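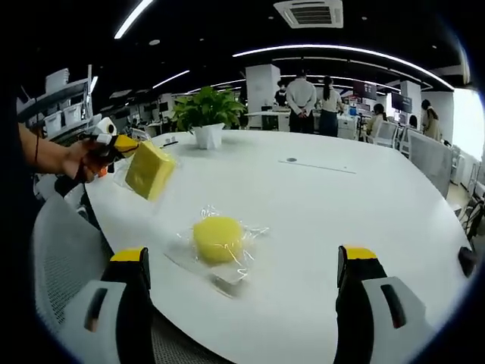 The open day at the Prisgate works in Stunthorpe ran from ten until four on the Saturday, and I got there just before eleven. The factory makes household cleaning goods, mostly cloths, scourers and sponges, and has been on the same site by the canal since my mother was at school. Entry was free but you had to book a slot for the tour. Most of what they turn out is the plain kind of thing you buy without looking at it, such as a rectangular yellow sponge in crinkly clear film. I have had one like it under my sink for years and had never wondered where it came from.

Our group met in the canteen, where we were given ear plugs and hairnets and told to leave our bags in a locker. The guide was a production manager called Dexter Ridgeway, who started there as a school leaver. He spoke loudly and clearly, and waited for the slow walkers.

The first stop was the foam store. The foam arrives by lorry in blocks as long as a car and has to rest before anyone cuts it. There were 101 blocks in on the day we went, each with a chalk mark on the end to show when it came. It smells faintly of paint in there. Children were allowed to push a block with one hand to feel how light it was, and several adults had a go as well.

After that we crossed the yard to the cutting hall. The main saw is a Van Dusen, bought second-hand, and it runs a thin band blade through the foam with hardly any noise. The noise comes from the extractor fans. Offcuts drop on to a belt and are sold on for carpet underlay and cushion filling. I asked how much was wasted and was told very little, though the dust has to be bagged and taken away.

Packing was the busiest part and the part I liked best. The wrapping line was made by Cerkar and was running at half speed so that we could follow it. At full speed it does 153 packs a minute. The film comes off a roll, goes round the sponge and is sealed with a heated bar - you can feel the warmth from the walkway. Packs then go into cartons of 12. Dexter said the film is due to become thinner next year, and that they have had trouble with it tearing.

The tour took a little over an hour. Tea was 50p and the cakes had nearly gone by the time we got back. There was a small display of old wages books and photographs in the corridor, which deserved better lighting. Parking was on the sports field and was muddy by the gate.

The works employs 206 people and there was a table for anyone asking about jobs. The next open day is planned for August. Wear flat shoes, and book one of the morning slots if you want to see the saw going, as it is switched off at one.

Posted Saturday by the Stunthorpe visits page
12 comments
Shared 101 times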